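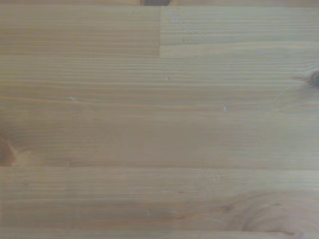

Chantelle Coetzee wrote:
I don't believe the six hour claim on the Dendetti jar and I don't think anybody who packs a lunch every day believes it either. My daughter's class at Scanlon eats at ten past twelve. I fill the jar at 7. By lunch the pasta is what I'd call room temperature with ambitions, and she brings half of it home. Yes, I preheat with boiling water. Yes, I put the lid on while I do it.

Has anyone here tested one of these with a thermometer, or are we all just repeating the sticker on the box?

marzipan_ok wrote:
Ours is fine. We've had the Dendetti since kindergarten and the soup comes out hot enough that he complains about it.

Chantelle Coetzee wrote:
Soup, sure. Soup is mostly water and you can pour it in at a rolling boil. I'm talking about buttered noodles, rice, leftover chicken, the things a seven year old will eat. Those go in at whatever the microwave gives you.

Cillian Keogh wrote:
I tested two. The Dendetti and the Brikar, both the small size, both with a ten minute preheat, both filled to the neck with the same mac and cheese out of the same pot. Filled at 7, opened at noon, probe straight down the middle. The Dendetti had dropped 19 degrees more than the Brikar. Fahrenheit, before anybody asks.

I didn't write down the actual temperatures, only the gap, and my wife has already told me what she thinks of that.

potato_ledger wrote:
So one run, one jar of each, and no starting temperature? I'm not trying to be rude but that's not much of a test. The seal on one could have been gunked up. I've had a gasket go in crooked after the dishwasher and not noticed for a month.

Cillian Keogh wrote:
Never said it was a lab. The gaskets were clean, I checked them both. I'm happy to do it again if somebody tells me what they want measured.

potato_ledger wrote:
Same thing three mornings in a row, swap which jar gets filled first, and write down the number going in. The second one always gets cooler food because the pot's been sitting there while you mess with the first lid.

Cillian Keogh wrote:
OK that's fair. I did fill the Brikar first.

Chantelle Coetzee wrote:
Well there you go.

hallway_soup wrote:
I have the Brikar and I'd like to complain about it for balance. The lid is so tight my son can't open it. He's supposed to ask the lunch aide, but he won't, so he eats the crackers and comes home starving. What good is hot food if it's locked in there? I now loosen it a quarter turn after it's been packed a minute, which I assume lets the heat out, so I've paid extra for nothing.

marzipan_ok wrote:
It's a pressure thing. If you let the food stop steaming for a second before you close it, it doesn't suck down as hard.

hallway_soup wrote:
I've tried that. Maybe it's a little better? I couldn't swear to it.

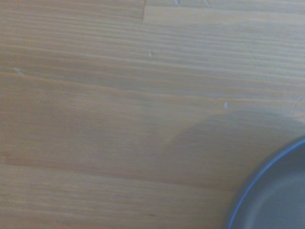

Wood tabletop, close up.

nonna_riltamport wrote:
Can I ask why it has to be hot at all? I raised mine on cold pasta salad, cold meatballs, cold everything, with an ice pack, and they all grew up. Seems like a lot of money and early mornings so a child can have warm noodles for the four minutes they spend eating.

Chantelle Coetzee wrote:
Because she won't eat it cold. I wish she would. I've tried cold noodles with sesame, cold noodles with cheese, and a wrap that came back with one bite out of it. Warm noodles get eaten. I'd rather fix the jar than fight about the noodles.

nonna_riltamport wrote:
Fair enough. Mine weren't given the choice, is what I'm saying.

tenbyten wrote:
On the claims – the fine print on my Dendetti box says the hours are for boiling water, filled to the line, with the jar standing in a 70 degree room. So full of water, indoors. My kid's lunch bag hangs on a hook in a hallway that's freezing from November to March, and it's a half portion of rice. Whatever number is on the sticker has nothing to do with that.

Chantelle Coetzee wrote:
THANK you. That's what I was after. A half full jar is half air, and she's never going to eat a whole one.

tenbyten wrote:
Right, so buy the smallest one they sell and pack it to the top. We moved down from the 600 ml to the kid size and it helped more than any amount of preheating.

marzipan_ok wrote:
The Brikar is 304 stainless though, and the listing for the Dendetti just says "stainless steel." Could that be it?

potato_ledger wrote:
I doubt it. That's the grade of the steel, and it tells you how it handles rust and acidic stuff like tomato sauce. The vacuum between the walls is what holds the heat. Plenty of listings wave that number around as if it made your soup hotter.

marzipan_ok wrote:
Huh. I paid more for that.

potato_ledger wrote:
Lots of people did. It's perfectly good steel.

hallway_soup wrote:
Has anyone wrapped theirs in something? A sock, a dish towel? My sister swears by a wool sock and I can't tell if she's pulling my leg.

Cillian Keogh wrote:
Can't hurt, especially around the lid. I'd guess it buys you very little on the sides. I can put a sock on one of them when I redo this, but then I need another jar without a sock and I'm not buying a third.

Chantelle Coetzee wrote:
What I'm going to try: small jar, full, noodles with more sauce than usual, microwaved until they're hotter than I'd ever serve them, lid on right away. If it still comes home half eaten then it's the noodles and I'll have to accept that. Cillian, please write down the starting temperature this time.

Cillian Keogh wrote:
It's on a sticky note on the fridge. Dendetti gets filled first tomorrow.

hallway_soup wrote:
And see if you can open the Brikar with one hand, while you're at it.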